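Visit notes, April 2020

The Clarside open day notes have been sitting in a text file since January, so I am writing them up before I forget what the abbreviations mean. Clarside works on teaching manipulation from hand-held grippers. A person does the task with the gripper in hand, and the recorded motion is used later to train a policy for an arm. Mirjana Jurić gave the introduction, which lasted 22 minutes and had one slide too many on camera calibration.

## The room

It is one large room with a brick wall across it, shelving and monitors down the side, and office chairs wherever the last person left them. Visitors were free to walk between stations. Several people were working with white packs on their backs.

I spent most of the first hour with Senad Kos, asking about tracking. The grippers carry square black-and-white markers, and pose is recovered from those.

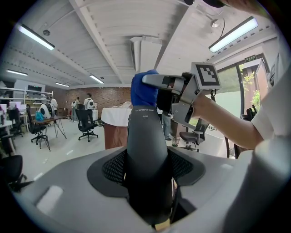
Senad's view is that marker tracking is good enough for table-top work and that the errors worth chasing are in timing. If the gripper opening and the pose are logged on separate clocks, a small offset shows up as a grasp that closes early. They had an offset of 24 milliseconds for most of the autumn and found it only when Bujar Trajkovski replayed a session on the arm. The fix was one line in the logger, called Drutov, and a week of reprocessing.

I asked how much data they keep. The answer was 145 sessions after filtering, from a good deal more than that recorded. Sessions are rejected mostly for lost markers.

## Two-handed tasks

The second half was on bimanual work. Rigid objects are fairly well covered by now, so the team has moved to things with cords. A cord pulls on whatever it is attached to, and the pull changes with distance, so one hand's motion disturbs the other's. 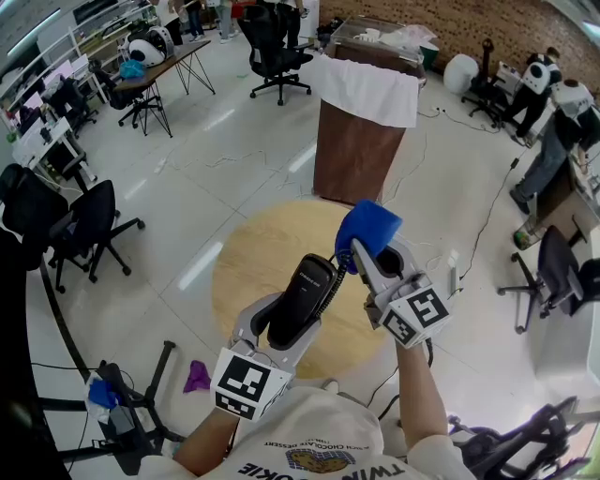 *Two grippers over the round table, with a corded telephone handset in one of them.*

The operators' advice was to move slowly and keep the markers facing outwards. New operators get 5 practice runs before anything is saved.

I did not see a trained policy run on the handset task. Bujar said the results were not ready to show. I would like to know how it copes with a cord of a different stiffness, and have written to ask.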